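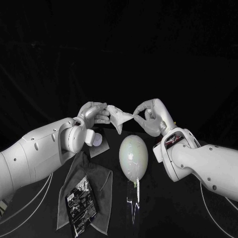
Hamish Moffat replied that the cloths in his unit were coming out of the packet in the same state, bunched hard and creased through the middle, and asked whether folding them again before use would make any difference to the lint.

Ticket 97
Subject: White cloths holding creases and leaving lint on dark surfaces
Product: Nigatu white cloth, pack of 40
Opened: 16 March 2025
Raised by: Vangelis Economou, Illska
Status: Resolved, monitoring

Summary
The requester reports that white cloths supplied to the Illska workroom do not lie flat after laundering. When a cloth is pulled out by its corners the middle stays gathered. Fibres are left on the dark tabletops and on the black curtain behind them, where they show badly.

Initial response
The requester was asked to confirm the wash temperature, the detergent in use and whether the cloths were dried in the machine. Confirmed as follows: 40 degrees, Brasis powder, full drying cycle, cloths left in the drum overnight. Curtains are not laundered on site.

Reply to H. Moffat
Folding alone will not reduce lint. Please shake each cloth out away from the table, draw it square by opposite corners and smooth it by hand before folding. Cloths that have been stored bunched should be washed again first.

Action taken
1. Wash load reduced. The drum had been filled to the door.
2. Fabric softener withdrawn.
3. Cloths removed from the dryer while slightly damp and laid flat, no more than 13 to a pile.
4. Curtain brushed downwards with a dry clothes brush. Adhesive rollers are not to be used on it, as they pull the nap.

Result
After 2 washes the requester reports that the cloths open out properly and that lint on the tabletop is much reduced. Faint creasing remains along the old fold lines. This is considered acceptable for general wiping. Cloths intended for display work should be pressed on a low setting.

Outstanding
Irkex has been asked whether the replacement packs can be supplied folded. No answer received to date. H. Moffat to be copied into any further correspondence.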